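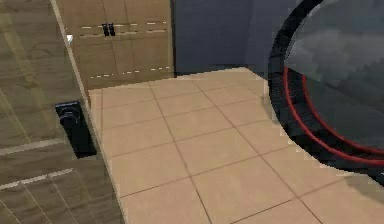 We've got sign-off to buy one robot arm on a mobile base this year, so I'm putting the planning in a thread. It may save someone else a spreadsheet.

First decision was to do as much as we can in simulation before any money goes out. Marlies Fuchs built the flat for it: tiled floor, cabinets, a bedroom, doors with handles. The real purchase comes in December if the sums still hold.

Two quotes so far, from Enano and Trinetti. Enano is cheaper up front but the gripper, the charger and the second battery are all extras. Trinetti puts the lot on one line. Once I'd added the extras to Enano there wasn't much between them.

Things I forgot in the first draft of the budget: delivery, insurance, spare finger pads, a lockable cupboard for the batteries, and a day of training for whoever ends up using it. The spare pads alone came to 463 for the year.

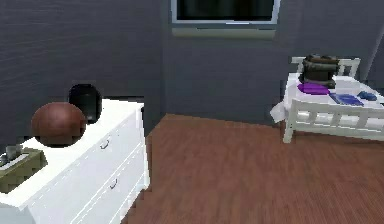 Bedroom in the simulated flat. Ball on the dresser, bag and folded purple cloth over on the white bench.

Rooms like that are where the gripper choice gets decided. A ball that size wants a wide opening and a folded cloth lies nearly flat. If one gripper can't manage both, we need two plus a tool changer, and that's a line I haven't got money for.

Luzius Imhof asked why we don't just rent. Fair question. Thaler rent a similar arm at 400 a week with a minimum of 6 weeks. Good for a trial, poor value for the length of project we've got. I've kept it in as the fallback.

Computing is the other big one. The simulation runs on a shared machine at Brirdale and we get 80 hours a month. Marlies wants more — so do I, but it comes out of the same pot as the arm.

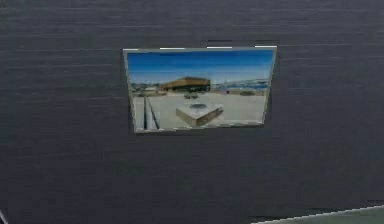 I've set the render quality low in the plan for now. Sharper textures cost hours, and I'd sooner spend those on more runs. We can pay for a better set later if the camera side of the work needs it.

Still waiting on: a warranty price from Trinetti, and a straight answer from Enano on how long repairs take. Will add to this when I have both.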